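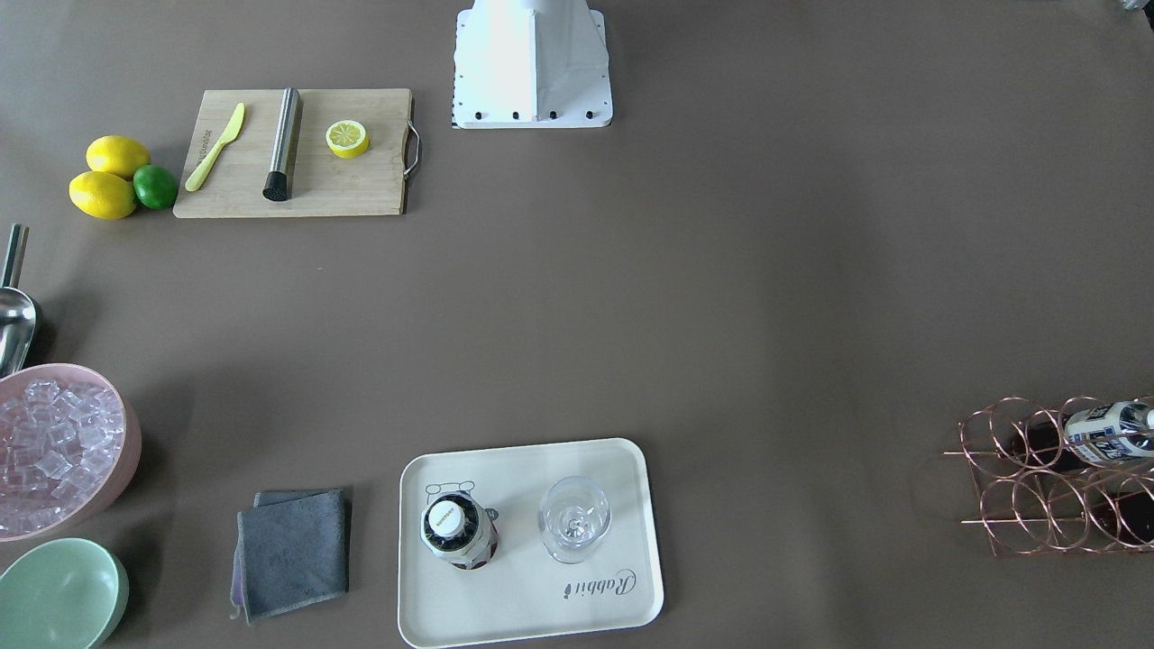

Attachment 1 to ticket 410: drinks station, table layout, arms out of view.

Ticket 410
Site: Sadutwood, ground floor bar
Equipment: Dritiven two-arm drinks station
Raised by: Jianguo Yin, bar supervisor
Handled by: Vimix site support
Status: Closed, one item carried over

Problem as reported

Station stops during the ice step and asks for a person. Started in July after we moved to the summer menu. On a busy evening it can happen 8 times before close. Each time one of us has to leave the counter, clear the message and press resume. The guest's drink is late and so is the next one.

Staff on the late shift have started scooping the ice themselves before the arm gets to it, which clears the stop but means the station's count of drinks made is wrong. I would like to know if that is doing any harm.

Support, first reply

Thank you. Please don't scoop ahead of the arm for now. The station checks the glass before it pours, and if there is ice in it already it may pour short. Could you send the log from one evening, and a photo of the table as your staff set it?

Jianguo Yin

Log sent, photo attached. Lemons and lime are left of the board, scoop and pink bowl on the left side with the green bowl under them, tray at the front with the bottle and the glass. Staff set it by eye. There was a printed mat once but it went in the wash and came back curled, so it was thrown out.

Support

The log shows the stop comes when the arm reaches for the scoop handle. It expects the handle within 6 mm of the taught position and the stops are all well past that. The two grips on the board (knife and muddler) have a wider allowance, so you wouldn't see the same trouble there.

Try this before opening:
1. Put the station in Hold.
2. Set the scoop and the ice bowl where you want them to stay.
3. Run Teach Position for the scoop only.
4. Mark the table under the bowl with tape.
5. Run the ice step with an empty glass.

Jianguo Yin

Done, steps 1 to 5. Two stops the first evening, both when the bowl had been refilled and put back off the tape. None the second evening.

A question that isn't strictly a fault. Before the station, whoever was on the bar cut the fruit and filled the ice when there was a gap. Now the refill has to be at a set time and on a set spot, and the person doing it is usually Xie, who is meant to be on tables. Can the station give a warning before the ice runs low, so we can plan it?

Support

Yes. Settings, Supplies, Ice, Warn At. It is off by default. We suggest 70 per cent used to begin with.

Jianguo Yin

Set to 70. It gives us enough time, and the refill is now on the rota as a job with a name next to it - before that it was just expected of whoever was nearest. The late shift have stopped scooping by hand. They do still want to be able to take over an order when a guest asks for something off the menu, and at present that shows as a fault on the manager's report.

Support

Understood. Taking over an order should have its own entry. Carried over as a change request, no date yet. Until then please add a note to the report by hand.

Closed with the agreement of the site. New table mat to be sent, wipe clean, not for the washing machine.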